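Changing the outlets in the back bedroom

We moved to Lorkmont in March, and the back bedroom was the one room we left alone. It had brown paneling, a ceiling fan that clicked, and outlets so worn that a phone charger would slide out under its own weight. I put up with it until I started working in there and my laptop died twice in one morning.

I had changed a light fixture before but never an outlet. My neighbor Bernardo Seixas did his whole house a few years ago, so I asked him what to expect. He told me to buy a decent tester first and to map the breaker panel before touching anything. The labels in our panel were in pencil and at least two of them were wrong. The breaker marked "dryer" does run the dryer. The one marked "bed 2" runs the hall and half of the kitchen.

Mapping took most of an evening. I plugged a radio into each outlet, turned it up, and went down to the basement to flip breakers until it went quiet. Nusrat stood at the top of the stairs and shouted. We wrote it all on a sheet of graph paper that is now taped inside the panel door.

The room is on a 15-amp circuit with copper wire, which was a relief, as I had read too much about aluminum. The boxes are the old small metal kind. There is very little space in them, and the wires had been cut short, so folding everything back behind a new outlet took more patience than the wiring did. The first one took me over an hour. The last one took maybe twenty minutes.

One box had no ground at all. I stopped there and called an electrician. He ran a new length of cable up from the basement and charged $300, and he also tightened a loose neutral in the hall that I would not have found. I had budgeted less than that for the whole room. The total for the project, with his visit, the parts, paint and a new fan, came to $784.

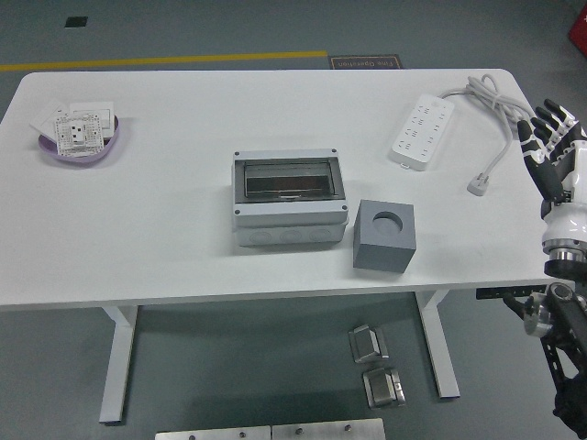
I bought the outlets at the hardware store on Celleck Road. They were a little more than the ones at the big store across town, but I could walk back when I got the wrong size screws, and I did get the wrong size screws. If you have old paneling, the box may sit too far back from the surface. Plastic spacers fix that and cost next to nothing.

The paneling is still up. I want to paint it and Nusrat wants it gone, and we have agreed to look behind one sheet before deciding. The fan is quiet now. My charger stays in the wall.

Next is the hall, where the switch at the bottom of the stairs only works if the one at the top is down. Bernardo thinks somebody wired a three-way switch wrong. I have ordered a book from the library and will not open that box until I have read it.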